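Ticket 2628: Volumes of Onddale listed out of order, one volume missing
Section: Catalog data / Comics and manga
Opened by: Irena Jasińska
Status: Resolved

Problem as reported
The series page for Onddale shows five volumes. There are six. Volume 4 is missing, and volume 5 is sitting between 1 and 2. My reading list has the same fault, so the "next in series" button takes me from the end of volume 1 to volume 5, which gives away who is piloting the ferry. I logged out and in again and cleared the cache. No change. Same result in the phone app and in the browser.

First check
Confirmed on the live site. The series record has six entries, but one is hidden. Volume 4 was entered with a page count of 402, the same as the Urnar omnibus, and the duplicate filter matched it to that book and took it off the page. The real page count for volume 4 is not filled in anywhere else on our side.

The sort order is a second fault. Volume 5 has no number in the volume field. It was typed into the subtitle instead ("Onddale, the fifth book"), so the page falls back to the date the record was added, and that puts it near the top.

Changes made
Volume number on 5 moved to the correct field. Duplicate match on volume 4 removed by hand. Page count left blank for now. Series index rebuilt at 4:30 in the afternoon.
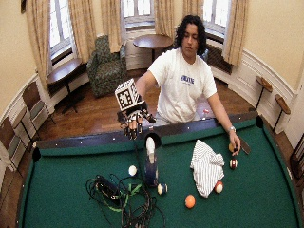

Nerys Gough: Volume 5 is in the right place for me now, but 4 still doesn't show. I have the Kaczmarczyk printing on my shelf if you need the page count. Also, the review attached to volume 3 is talking about volume 4. It mentions the flooded school, and that chapter isn't in 3.

Second check
The index rebuild stopped partway. It hit a record with no page count and skipped it, so leaving that field blank was a mistake. Asked for the count from the Kaczmarczyk printing and got 208 back with a note that this includes the four color pages at the front. Entered it and ran the rebuild again. All six volumes now show, in order.

Review moved from 3 to 4. It had 76 likes and they came across with it. Three comments under it did not, and had to be reattached one at a time.

Reading lists
Lists do not refresh until the owner opens the series page. Irena Jasińska did this and reports that the button now goes from 1 to 2.

Still open
The Farance edition uses different cover art and splits volume 6 in two. It needs its own series record. Moved to a separate ticket. Please do not merge the two editions in the meantime.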